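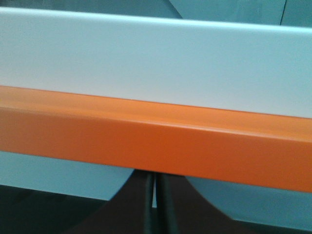
White with the orange strip under it

How do I keep a bright orange accent from looking cheap next to white?

mumley_nester
Hello all! We moved to Arnport in July and I have finally started on the hallway, which is long, narrow and gets almost no sun. I painted it a soft white and I love it, but my heart is set on orange for the trim (my grandmother had an orange kitchen and I have never been happier in any room). I put up one test piece by the front door and my husband says it looks like a gas station. I have $275 left for this and I don't want to spend it on something we'll both be sick of by spring. Is it the shade, or the amount, or do I just need to get used to it?
Posted 09/08/2018

slowcoat
Oh, I feel for you, I had nearly the same argument over a yellow stair rail! I would say it's probably the amount. In a narrow hall you see both walls at once, so a strip on each side feels like twice as much color as you planned. Try it on one side only and leave it alone for 20 days before you decide anything. Also look at your white. If it leans blue, the orange will look a lot hotter beside it, and a creamier white can calm things down without you touching the trim at all. Paint a big piece of cardboard and carry it up and down the hall in the morning and again with the lamps on. And do pick a low sheen, please, shiny orange shows every bump in the wood.

Grornau Gal
just go with gray

ghoneim_porch
I'd keep the orange, but go a step browner, more like a clay flowerpot. We did our back entry that way and I still smile when I come in with the groceries. Get the small sample jars first, and prime the trim well, because orange can take three or four coats over bare wood and you'll be muttering by the second one.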